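Histoire des objets techniques, L2
Séance 4 : le pupitre de commande, ou l'art de faire croire qu'on maîtrise
Notes de cours, version du 31/01/23
Enseignante : Mahlet Hadgu

Avant de commencer

Le polycopié de la séance 3 contenait deux fois la page sur les interrupteurs à bascule et zéro fois celle sur les relais. Brian Urio a remis la bonne version en ligne. Ceux qui ont appris par cœur les bascules en double n'auront pas de points supplémentaires.

Rappel de la question posée la dernière fois : à quel moment la surface d'une machine devient-elle un sujet de travail distinct de la machine elle-même ? Vos réponses écrites vont de l'Antiquité à 2007. J'ai apprécié l'amplitude.

1. Quand la machine n'avait pas de façade

Dans l'atelier du XIXe siècle, on commande la machine là où elle agit. Le levier est au bout de la tringle, la tringle est au bout de la soupape, et l'ouvrier est au bout du levier, généralement trop près. Le geste et son effet sont reliés par du métal qu'on peut suivre du doigt (à l'arrêt, de préférence). Il n'y a donc rien à « interpréter ». On ne rédige pas de notice, on désigne un apprenti.

Deux choses changent avec l'électricité. La commande peut s'éloigner de ce qu'elle commande, et l'effort à fournir n'a plus de rapport avec l'effort produit. Un bouton qui met en route un ventilateur de bureau et un bouton qui met en route un laminoir demandent la même pression de l'index. Il faut alors des étiquettes, des couleurs, des formes, et très vite des gens payés pour se disputer à leur propos.

Vocabulaire à connaître : commande directe, commande déportée, retour d'effort, témoin, synoptique.

2. Le tableau vertical

Premier lieu de la commande déportée : le mur. Les tableaux des premières centrales sont en marbre ou en ardoise, pour des raisons d'isolation, et l'on a gardé le marbre un peu plus longtemps que les raisons ne l'exigeaient. L'opérateur est debout. Il circule devant son tableau comme un visiteur de musée, avec davantage de conséquences.

Le cas que nous suivrons toute l'année est celui de la station de pompage de Jaltmont. Son premier tableau comptait 57 cadrans, dont 18 n'étaient reliés à rien. Victor Muriithi, qui a dépouillé les archives de la station pour son mémoire, propose deux hypothèses : une extension prévue puis abandonnée, ou un souci de symétrie. La correspondance du directeur penche nettement pour la symétrie. Il écrit à son fournisseur qu'un tableau « troué à droite » donnerait aux visiteurs une idée fâcheuse de l'établissement.

Retenez ce cas pour le partiel. On y voit un instrument de mesure employé comme élément de décor, et des opérateurs qui, d'après le registre, ont relevé les valeurs de ces cadrans pendant des années. Elles étaient très stables.

3. Le pupitre incliné

On assied ensuite l'opérateur, et tout se complique. Assis, il ne voit plus le haut du mur et n'en atteint plus les bords. Le tableau se couche donc à moitié et devient pupitre. L'inclinaison est l'objet d'une littérature abondante, dont je vous épargne la plus grande partie. Trop à plat, la surface accueille les tasses. Trop redressée, elle fatigue l'avant-bras. Entre les deux, elle accueille les tasses plus petites.

La société Rollitz fait de cette question son fonds de commerce. Son catalogue propose 353 références de boutons pour un seul modèle de meuble, et un seul type de siège. Lisez l'introduction du catalogue (document 2 du dossier), où le mot « harmonie » revient à chaque paragraphe et le mot « panne » jamais.

Trois points de méthode pour lire un pupitre :

a) Relever d'abord les zones, ensuite les organes. Un étudiant qui commence par les boutons finit par décrire des boutons.

b) Chercher les vides. Un emplacement bouché, une plaque vierge, une gravure grattée valent souvent mieux qu'un voyant en parfait état.

c) Regarder les raccords : joints, bordures, grilles, tôles perforées, changements de matière. Le dessinateur soigne le centre et le budget s'épuise sur les bords. Dans les modélisations en image de synthèse aussi, c'est là qu'il faut aller voir : un panneau violet ardoise, une bande grise et lisse, puis une surface perforée de petits trous ronds en rangées régulières, et l'on a déjà trois traitements à distinguer.
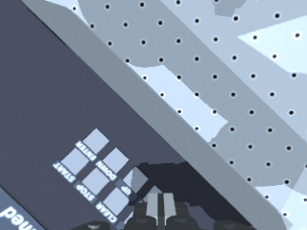

4. La couleur

On attribue volontiers aux ingénieurs le choix des couleurs de salle de commande. Les archives de la firme Felbridge racontent une histoire moins noble. Le vert pâle de ses premiers pupitres vient d'un lot de peinture invendu. La justification par le « repos de l'œil » apparaît deux ans plus tard dans une brochure, et elle a depuis été citée par des gens très sérieux, dont moi, dans la version de ce cours donnée l'an dernier.

Mwajuma Rashidi reviendra en TD sur le rouge. Pour l'instant, notez que le rouge signifie « arrêt », « danger », « en service », « chaud » ou « fermé » selon le constructeur, et que certaines salles ont mélangé les constructeurs.

5. Le bouton qui ne sert à rien

Suite logique des cadrans de Jaltmont. On distingue d'ordinaire le bouton mort (il a servi, il ne sert plus, on n'ose pas l'enlever), le bouton de réserve (il servira, dit-on) et le bouton placebo, posé pour que quelqu'un cesse de téléphoner au service d'entretien. Le thermostat de notre salle de cours appartient à l'une de ces catégories. Vous pouvez mener l'enquête.

Le site de Bakilana fournit un bon exemple de bouton mort : une touche marquée « RAPPEL », conservée lors de trois rénovations successives, recâblée à chaque fois avec soin, et dont aucun rapport ne dit ce qu'elle rappelait.

6. Travail à rendre

Commentaire de 3 303 signes maximum, espaces comprises. Le chiffre vient du formulaire de dépôt, il est immuable et ne me demandez pas d'où il sort. Au choix :

Sujet A. Le pupitre Rollitz : un meuble ou une machine ?

Sujet B. Décrivez un bouton de votre entourage dont vous ignorez la fonction. Vous n'êtes pas autorisés à appuyer.

Dépôt auprès de Kipchumba Mwakyusa, qui n'accorde aucun délai et chez qui il est inutile d'invoquer l'imprimante. Les soutenances orales auront lieu en juin, en salle habituelle, avec un pull.

Lectures pour la séance 5 : documents 2, 5 et 6 du dossier. Le document 4 est illisible, on le passera.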